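Threads > Quilting > Margarida Serrano

Okay, the Skuden sampler is officially a quilt top and I'm going to be insufferable about it for a few posts!
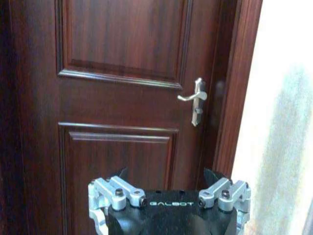
1/ The start

It began with a box of shirtings I bought from Pinheiro back in July, all stripes and tiny checks, mostly blues and one very odd mustard. I had no plan. Then I saw the Skuden pattern and it wanted exactly that kind of fabric, so off I went.

2/ The blocks

It's 67 blocks, no two alike, and some of them finish at four inches with more pieces in them than I care to think about. I foundation pieced the worst ones on old phone book paper (tears away like a dream, please hang on to yours if you still have one!).

3/ The block I hated

Block 7. Curves AND a Y-seam. I made it, unpicked it, made it again, put it in a drawer, and finally did the whole thing by hand one evening with a movie on. It's my favorite now. Look for the one with the mustard center when I post the whole top.

4/ Thread talk

A couple of you asked. I pieced everything with Busora 50 weight in a soft gray. It disappears into every fabric in the top, even the navy, and there's hardly any lint. I used to match thread to each block and I can't believe how much time I spent rewinding bobbins.

5/ Sashing

I went narrow -- one inch finished -- in a plain unbleached muslin. My first try was a navy sashing and it swallowed all the small blocks. Out it came. That was a long weekend with the seam ripper but oh my goodness, the difference! Everything can breathe now.

6/ Batting

Trying Drullum wool for the first time. 100 percent wool, nice loft, needles like butter on my little practice sandwich. I usually use cotton, so if you've washed a wool one many times, tell me how it held up.

7/ Quilting

Hand quilting in the blocks, big stitch in the sashing with perle cotton. I'm still going back and forth on the border. Cables are traditional and I love them, but I've never once gotten a cable to turn a corner nicely. Might draft it on freezer paper first and see.

8/ Basting is next, and my knees are already complaining. I'll do it on the floor with thread and a curved needle. Pins leave marks in that muslin if they sit too long.

9/ Oh, and for the person who asked about the backing -- it's pieced from the leftover shirtings, with the rejected navy strips running down the middle. I was so glad to find a use for them!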